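5.3 The drawer problem

We had expected the hard part of the tidying task to be the sponge. Sponges deform, they stick to finger pads, and in our June pilot one of them went home with the gripper, so to speak, through an entire reset. In the event the sponge gave us no trouble worth a paragraph. The drawer gave us this section.

The failure goes as follows. The policy opens the drawer, sends the arm over it, and lowers the finger toward a can lying on the bottom. If the finger comes down outside the can, between it and the side wall, the next motion is supposed to be a small sideways correction. What we often got was a confident push. The can rolled until it met the wall, the finger followed it, and the drawer, which runs on rails and has no opinion of its own, began to close on the wrist. The controller read the rising force as contact with the can and took it for success. It then tried to lift.

Over 1000 trials, this sequence ended in a protective stop 14 times. Two of those stops bent the finger mount. One moved the whole cabinet, to the visible alarm of Timothée Picard, who was standing behind it with a clipboard.
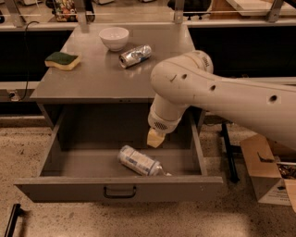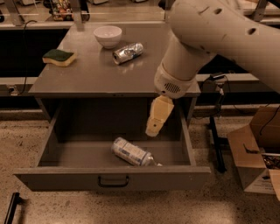 Figure 7. The arm at the open drawer, with a can lying inside. In both views the bowl, the crushed can and the sponge are on the cabinet top.

Our first explanation was perception. It was a comfortable explanation, as perception belonged to another group. Sylvain Renaud replayed the logged detections from all the stopped trials and found the can located correctly in every one. The robot knew where the can was. It simply had no idea that the thing pressing on its wrist was furniture.

The second explanation was the force threshold, set to 16 N in the Braka controller by one of the present authors, who at the time described the value as conservative. Lowering it did remove the stops. It also removed most of the successful grasps, and we spent an afternoon watching a very safe robot decline to touch anything.

The fix we kept is due to Josiane Vidal and is almost embarrassingly small. Before each descent, the planner records the position of the drawer front. If the front moves more than a few millimeters while the finger is inside, the arm stops pushing, goes straight up, and waits for a fresh estimate of where everything is. No learning is involved. We rejected this idea twice on the grounds that a good policy should not need it, and we still believe that a good policy should not need it. Ours does.

With the check in place we ran a further 1537 trials and saw no protective stops caused by drawer motion. There were other failures, including a new one in which the arm backs off, looks again, backs off, and repeats this until the time limit. We count these as task failures. As a safety matter we prefer them, though they are dull to supervise.

One limit should be stated plainly. The check assumes that the drawer front is in view when the descent starts. When the arm blocks it, the planner uses the last known position, and that can be out of date if a person has bumped the drawer in between. For now we handle this case with a rule that people stay clear of the cabinet during a trial. Compliance has been good since the cabinet moved.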